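Our September trip to the Provbridge paper mill

I had been meaning to write this up ever since we got home, and my sister finally told me that if I put it off any longer I would start making up the details, so let me get it down while I still have my notes (such as they are – half of them are on the back of a parking receipt).

Provbridge sits at the bottom of a long hill, and you smell the river well before you see it. The mill opens its doors to visitors once a year, and we had missed it the last 2 times, once because of a flat tire and once because I wrote it on the wrong page of the calendar. This time we left the house so early that we got there before the gate was unlocked, and we sat on the wall with our coffee and watched the ducks. I can't say I minded at all!

Our guide was Tiruwork Yilma, who has worked in the finishing room long enough to have trained most of the people we met that morning. She has a lovely, unhurried way of talking, and she stopped for every question, even the ones from the little boy at the back who wanted to know whether paper could be made out of socks. (Cotton ones, yes. He was thrilled, and his mother looked down at his feet with some concern.)

We began in the pulp room, where the old rags and cotton waste get beaten in water until they turn into something like thin oatmeal. It is loud in there, and everyone was handed earplugs at the door. I took mine out for a moment just to hear the beaters properly and put them straight back in. There is a wooden rail worn smooth where people have leaned on it over the years, and I leaned on it too, feeling part of something.

After that came the vats, and this was my favorite part of the whole day. You dip the mold, lift it level, and give it a little shake one way and then the other so the fibers cross over each other. Tiruwork made it look like rinsing a plate. Mine came up thick at one corner and nearly bare at the other, and she said very kindly that it would make an interesting bookmark.

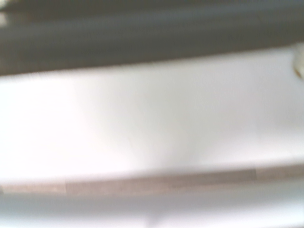
Lunch was in the old sorting shed, where a family who run a café in town under the name Kiều had set up a long counter. I had the noodle soup with a great deal of lime and my sister had the pork roll, and then we swapped halfway through, as we have done since we were children. If you go, get in line early. By half past twelve it went out the door and down past the bicycle racks.

In the afternoon we had the choice of the marbling demonstration or the archive, and we chose the archive because it had chairs. I'm so glad we did. They keep the old order books there, bound in brown cloth, and one was open under glass at order number 3521, for writing paper to be sent to a stationer called Hakow. The clerk had added a note beside it in the tiniest handwriting, complaining about the carter being late again. I stood over that page for ages. I would have liked that clerk very much, I think.

The shop is small and gets crowded toward the end, so go before the last tour lets out. I bought a pad of their heavy drawing paper, which they sell under the name Zurnik, and a packet of envelopes with the rough edges left on. My sister bought nothing and then used 2 of my envelopes in the car to write down the names of the plants by the river path.

A few practical bits, for anyone thinking of going. Parking is free but it is a field, so wear shoes you don't care about. The floors near the vats are uneven, and there are steps up to the archive with a handrail on the left side only. Dogs can come as far as the courtyard. My bookmark arrived in the mail the week after, pressed and trimmed, with a short note from Tiruwork tucked in beside it, and it is now holding my place in a very long book about canals.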